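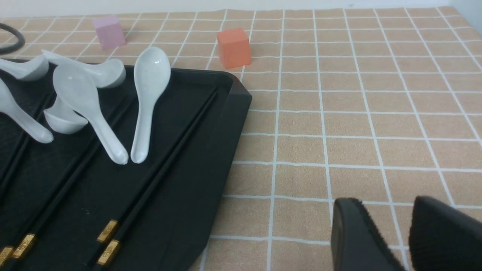 Letay Alemayehu reckons a robot that takes all morning over the cutlery is no help to anyone with a family waiting for their tea, and she left a comment under my last post saying exactly that. Fair enough, Letay! I'd half promised in that post to go to the Lutell open day in Plenmont and report back, so I went, and I still don't entirely agree with you, though I can see your point better than I could before.

So. The 77 bus, which goes round every housing estate between here and the ring road, then a walk along the side of the old Panagiotou building (scaffolding all over it again) and in through what I thought was a fire door. It was the end of January and bitterly cold and I'd forgotten my gloves. They gave me a sticky label with a number on it, 49, and a cup of very strong coffee, and I stood by the radiator until they called my group through.

I'd been picturing a big shiny hall with robots strolling about. It's mostly desks. People were working at them while we filed past, and one man was eating a satsuma over his keyboard. The robot they'd brought out for us is called Balo, and Balo is a pair of arms. No face, no little screen with eyes on it. The girl in front of me was gutted.

The job that day was tableware. White soup spoons, the sort you get with wonton soup, and black chopsticks with a gold band near one end, all on a black tray, and a few coloured foam cubes near it for practising on. Mireille Mahasneh ran the demonstration and she was lovely, very patient, even with the chap who kept asking when it would be able to do his ironing. She told us the spoons are a pig of a job. They're glossy and curved and they lie on top of each other, so when a finger nudges one the whole lot shifts, and then whatever the robot had planned to do is out of date. I'd never given it a thought. You just pick up a spoon, don't you?

I wanted to know how it sees what it's doing. There's a small camera right down by the fingers, so it gets a close-up of whatever it's reaching for, and they put the view up on a screen for us. I must say watching that made me a bit seasick. When the arm swings, everything swings, and the white lines on the table go streaking past like the view from a train window.

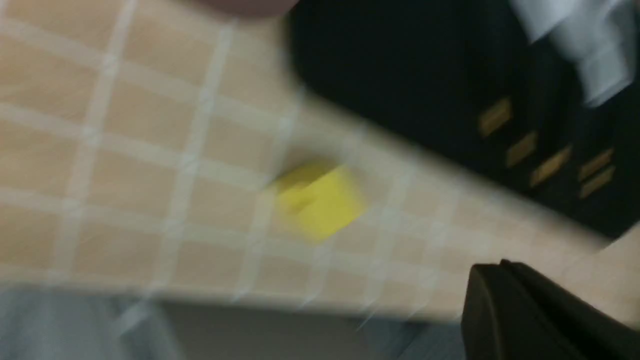

Yara Azar

Even with all that whooshing about you can pick out the yellow block, and I think that's why I liked the blocks best. You always knew where you were with them. Mireille said the blurry bits are worth having too, as the robot has to cope with its own movement and can't sit waiting for a perfect view each time. I asked if they ever just slow it down. Yes, constantly!

Then we were allowed a go. You don't touch Balo itself, you hold a sort of handle at the next table and the arm copies you. I had 2 turns and was hopeless at both. On the first I chased a spoon round the tray and gave up. On the second I got a chopstick off the tray, felt tremendously pleased with myself, waved it about a bit and dropped it on the floor. Piyumi Sheikh went after me and moved a cube from one side to the other as if she'd been doing it for years. Very annoying.

What I hadn't expected was how much of the day is putting things back. Somebody lays the spoons out in a muddle, the arm has its try, somebody muddles them up again in a different way. They'd done more than 13 rounds before our group even came in, and there was a tea towel over someone's shoulder the whole time. It looked a lot like my Sunday evenings.

Anyway, Letay, would I have one at home? Not for laying the table, no. I'd have the food on and eaten. But my aunt's hands are bad now and she can't manage small things like spoons on some mornings, and I did think of her on the bus home, more than once.

They're hoping to do another open day when the weather's warmer. You have to put your name down beforehand, the coffee is free, and there's nowhere nearby to get lunch so take a sandwich. I'll put the details up when I get them.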